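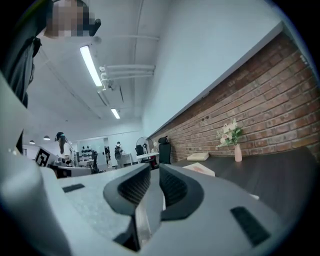 Replacing finger pads on the hand-held pair – what order do you do it in?

zamfira_p
Posted March 2025
Our Zullari grippers hit 2000 cycles on the log and the pads finally got swapped. What a difference! The old rubber had gone shiny at the tips and I'd been blaming the tracking for weeks. Now I want a proper routine so we never let it slide that far again. What's yours?

despina59
Love a fresh pad day. I do both fingers together, always, even if one looks fine. Close them slowly by hand and check the gap is even top to bottom before you tighten the last screw.

rsandu
Disagree on doing both. We rotate ours left to right at 1028 cycles and get plenty more out of them. Pads aren't free.

despina59
Rotating works if they wear evenly. Ours never do – the thumb side goes first, every time.

zamfira_p
Ha, ours too. Here's what I have so far, shout if it's wrong:

1. Power down, wipe the body, pads off. Degrease the seats and let them dry.

2. New pads on, screws finger tight, line up the tips, then tighten.

3. Look over the marker cubes. All the printed faces clean, no lifted corners, cube solid on its mount. Then pick up both grippers and turn your wrists through the full range.

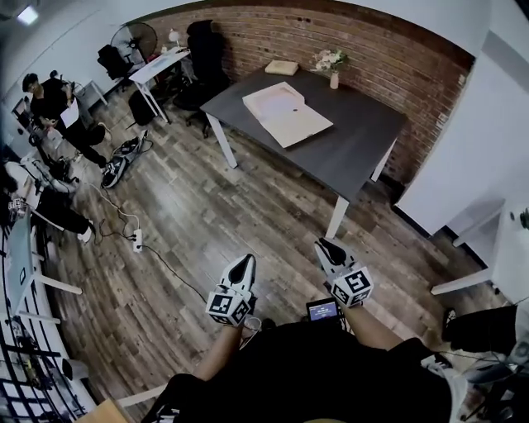 4. Run 8 slow open and close strokes per side and rezero the width reading.

rsandu
Swap 3 and 4. If you bump a cube while stroking you'll have to check it again anyway.

viorica.m
I'd keep her order but look at the cubes twice, it takes no time. And please write the pad date on a bit of tape inside the case!!

zamfira_p
Tape is going on today. Still thinking about the swap – does anybody rezero before the strokes as well?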